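Kit de dois braços Terkik: sete semanas na oficina partilhada

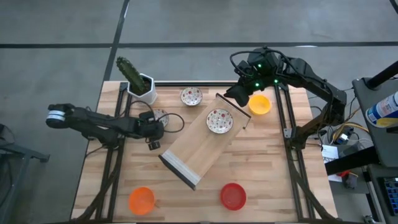 Vale a pena comprar o kit para montar na oficina cá do bairro?

Para quem já tem uma bancada firme e umas noites livres, vale, desde que não se importe de refazer a calibração de vez em quando.

Encomendei o meu em novembro, a meias com a Parisa Kermani, e confesso que vinha com medo das instruções (o kit anterior, da Babaei, deixou-me traumatizado!). Estas leem-se bem, embora a tradução tropece no capítulo dos punhos, e as 36 páginas podiam ser metade. Montámos tudo em três serões, com chá e muita conversa pelo meio, e a estrutura de perfil de alumínio preto ficou direita logo à primeira, o que me encheu de um orgulho um bocado ridículo.

Gosto muito das garras. Pegam em tigelas pequenas com uma delicadeza que eu não esperava por este preço, e o treino com loiça e tabuleiro tornou-se o nosso passatempo preferido. Já os cabos são outra história: fazem laços por cima dos braços e pedem umas abraçadeiras que o kit não traz. Comprei um saco de 60 e ainda me sobram bastantes.

O apoio ao cliente respondeu-me ao fim da tarde do mesmo dia, com simpatia e um desenho feito à mão do parafuso certo. Dou quatro estrelas em cinco e fico à espera do manual revisto.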